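Last updated: 24 Jan 2021

Fimley Handling Demonstrations: Progress Report to Hollis

This report covers the work on parcel handling since our July report. The task is unchanged: a person shows how to place and straighten mixed cartons on a shelf, and the two-arm unit at Todley is trained on those demonstrations.

Demonstrations collected

We now have 1876 demonstrations in the set. Of these, 953 were done by hand, with the view taken from head height, and the rest by remote control through the Alora station. We dropped 117 more before they reached the set, mostly for lost hand tracking or for a parcel that left the view partway through. Dropped recordings are kept in a separate folder and are not used in training.

The remote sessions are slower. An operator needs several tries to get a feel for how hard the grippers are closing, and small boxes are the worst for this. Hand demonstrations go quickly and look natural, but the fingers do things the grippers cannot copy, such as steadying a box with the fingertips while the other hand takes the weight from below. We have asked the people doing the hand work to keep each hand to one job at a time where they can.

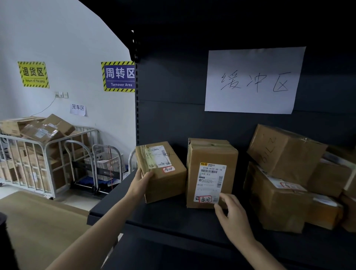 Hand demonstration at the buffer zone shelf. Left hand grips the small box from below; right fingertips rest on the label of the taller box beside it.

Shelf work has been the main subject this period. The cartons differ in size and condition, and a dented flap or a box sitting at an angle on top of others is normal for the site. We decided to leave these in. An earlier batch used only clean, square cartons, and the unit did poorly when it was then given real stock.

Labels are a problem we had not planned for. When a hand covers part of a label, the software that marks box faces sometimes splits one box into two. We corrected 35 recordings by hand and are changing the marking step so that it uses the box edges first and the label second.

Training

The first policy trained on the combined set can pick up a single carton and set it down on a clear shelf. It still has trouble placing one carton close beside another, and it tends to let go early. We think the remote sessions will help most here, as they record grip force and the hand sessions do not.

Next steps

- Record more remote demonstrations of close placement, with small boxes first.
- Finish the change to the marking step and rerun it on the full set.
- Move the Alora station nearer to the shelf so the operator can see the lower board.
- Write up the instructions given to operators and send them to Hollis with the next report.

Spending is within the agreed budget. We are not asking for a change to the end date. The spare gripper pads ordered for Todley have not arrived, and remote sessions will be kept short until they do.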